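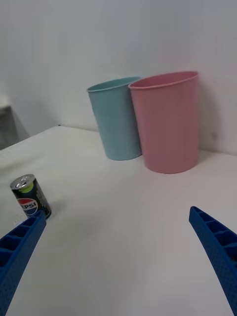
Page 142

Setting up your alerts for the statehouse tracker

If you've made it this far, you already have an account and you've picked your home district. Good! Now comes the part I use every single day, which is getting the tracker to tell you when a bill moves, when a hearing gets rescheduled, or when a lawmaker you follow quietly files an amendment late in the evening (they do love doing that).

I wrote these steps while clicking through a fresh account on the Isus site, version of 6 January 2022. If your menus look a little different, check the "What's new" tab first.

Before you start

Have two things open in front of you: your email inbox and the list of bills you wrote down in the last section. If you skipped that, go ahead and write down a couple of bill numbers now. You can add more later, up to a limit of 1000 per account, though I can't imagine reading that many.

Creating your first alert

1. Sign in and click Alerts in the left-hand menu.

2. Click New alert. A box opens asking what you want to follow: a bill, a person, a committee or a phrase. For your first one, pick Bill.

3. Type the bill number exactly as the clerk's office writes it, with the letters first. House and Senate bills can share a number, so look at the title that pops up before you hit Add. I once followed a Senate bill on boat trailers for most of a session when I wanted the House bill on absentee ballots.

4. Choose what counts as news. I check "Hearing scheduled," "Amended" and "Floor vote" and leave the rest alone.

5. Pick how often you want to hear about it. You get Right away, Daily or Weekly.

6. Click Save. A confirmation email goes out within about 2 minutes. Open it and click the link, or the alert stays asleep.

Note: The Ramberg mail filter, which a lot of newsrooms and city offices use, likes to drop these confirmations into Bulk. Look there before you write to support.

Following a phrase

Phrase alerts are my favorite — they catch the bills you didn't know about. They can also bury you, so go slowly here.

1. Click New alert again and pick Phrase.

2. Put quotation marks around anything longer than one word. Without them, "public records" gets you every bill with the word public in it, and I promise you that's nearly all of them.

3. Click Preview. You'll see everything from the current session that would have set off the alert.

4. If the preview runs on for pages and pages, add a second phrase under Must also include. For the Pacheco reservoir fight I used the name of the reservoir plus "bond," and the list came down to something I could read over coffee.

5. Save it as Daily. You can always bump it up to Right away once a hearing is close.

Caution: Phrase alerts search the text of the bill and its amendments. They do not search floor speeches or committee audio. If a senator says something wild at the microphone, the tracker won't tell you.

Turning alerts off for a while

Going away? Don't delete anything! Deleting an alert also wipes the notes you attached to it, and there's no undo.

1. Open Alerts and check the box next to each one you want to rest.

2. Click Pause and pick a return date.

3. Click Save. Paused alerts turn gray in the list and wake up by themselves on the date you chose.

I pause everything when the session breaks in February, apart from the one for the Bralleck redistricting map, which has a way of moving when the building is supposed to be closed.

Caution: A paused alert does not save up what it missed. When it wakes, open the bill page and scroll through History yourself.

If an alert never shows up

Check that the confirmation link was clicked (look for the green check next to the alert's name). Then check that the bill number didn't change — a substitute bill sometimes gets a new one, and your alert stays with the old bill. Add the new number as its own alert and keep the old one until the substitute has had its first vote.

Sharing alerts with other people in your office is covered in the next section.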